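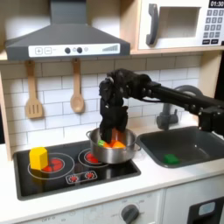

Dinner at Dedcombe, as served by the arm.

The Soup

By Erasto Mushi
17/08/2025

"Again," said Selim, and pressed the key.

The arm woke up with its little shiver and swung out over the play kitchen. Forty times they had done this since tea and I still got up off my stool for it, every single time, because how could you not? Down went the fingers, all those boxy black knuckles folding in, down into the pot where the orange wedges lay next to the green bit that we had agreed was a courgette.

"Courgette or orange?" I asked.

"Orange. Let it learn to love orange first."

Selim Dağdelen had built the hand at the end bench of the Dedcombe workshop, in the evenings, with the radio on low. The first one had snapped at the thumb. The second had worked beautifully for almost 5 minutes and then clenched and would not let go of a tea towel, and we'd had to take it apart with the towel still in it. He named this one Bilgin, after the teacher who had let him mend the school clock in Staltitz when he was a boy. I never met her, but I have heard about that clock so often I could draw you its insides.

The kitchen was his daughter's. She had lent it on conditions, written in felt pen and taped to the door of our parts cupboard: no glue, no drilling, and whatever it cooked, she got to taste first.

"She's coming at six," he said. "She wants soup."

"It can't do soup. It can't do a carrot."

"It did a carrot on run 301."

"It did half a carrot on run 301, and then it threw it at me!"

He laughed so hard he had to put the screwdriver down. Then he leaned in and slackened a cable by the smallest turn, with his tongue between his teeth, and I held the lamp for him. I love that part. You stand there holding a lamp and the whole shed smells of warm dust and solder, and somebody you like is thinking hard.

"Right," he said. "Softer on the second joint. Go on, you press it."

So I pressed it. The shiver, the swing, the fingers down into the steel. I heard them tick against the bottom of the pot. They closed, and stopped, and seemed to consider the matter, and then up came an orange wedge, dead level, held like an egg.

Neither of us said a word. The arm carried it over the counter, past the yellow block on the other ring, and waited there with it.

"Where's it meant to put it?" I whispered.

Selim looked at me. He looked at the laptop.

"I never wrote that bit," he said.

Outside, a bicycle went down on the gravel and small feet came running for the door. I grabbed the nearest bowl and held it out under the hand.

14 comments | 62 shares

More stories
The Clock at Staltitz
Last Bus to Workia
A November Lathe
What the Kettle Heard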